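Kaewkla build thread, update 2018-01-23. For anyone new: Kaewkla is a small guesthouse and teahouse going up on the old boatyard lot by the canal. Architect is Apinya Jaidee. I handle the interior side.

1/ Roof is closed. The last panels went on yesterday and the crew has moved inside. The scaffolding on the canal side stays up until the gutters are done.

2/ We talked through the counter finish for the teahouse again. Black with a marble pattern is still my first choice. Apinya wants something lighter. No decision yet.
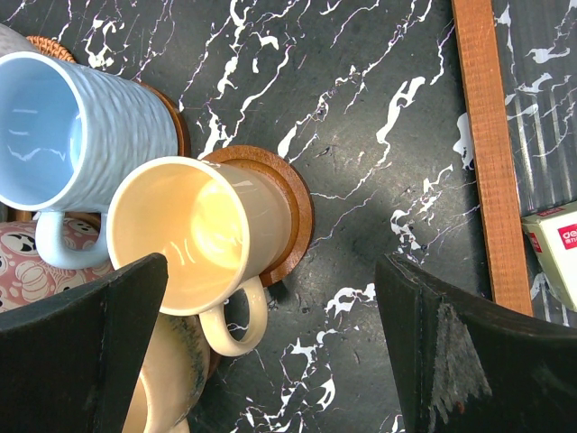
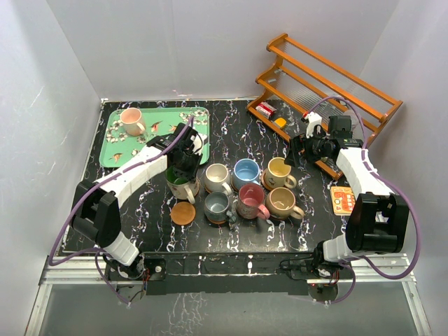
3/ Floor plan, since people keep asking. Ground floor: teahouse, kitchen, two restrooms, small office. Upstairs: guest rooms, all facing the water. Total is 2,550 square feet, not counting the deck.

4/ The teahouse will seat up to 60. That includes the deck, so expect fewer seats when it rains.

5/ Windows are from Granent. The first delivery had the wrong hinges on the canal side. They took them back and the new ones are on site. Installation starts with the stairwell.

6/ Charoen Thepsuriya is building the staircase. He is reusing beams from the boat shed. Some had old bolt holes and he is leaving those visible. The handrail will be new.

7/ Heating and ventilation went to Zavance. The ducts run above the corridor, so the ceiling there drops a little. We moved the lights to the wall to make up for it.

8/ The deck is 75 feet long. The city asked for a wider gap at the east end so people can still get to the towpath. We redrew it and sent it back. Waiting for the stamp.

9/ Parking: there are 2 spaces, both for deliveries and accessible parking. Everyone else should use the lot behind the market. It is a short walk along the canal.

10/ Kanokwan Nuchit is doing the signs. Plain letters, painted straight on the brick. She has put a test patch next to the side door if you want to walk by and look.

11/ Opening is planned for May. The teahouse comes first and the rooms follow when the fire inspection is done. I won't give a day until the kitchen is in.

EDIT: The deck drawings came back approved. Work on the footings can go ahead.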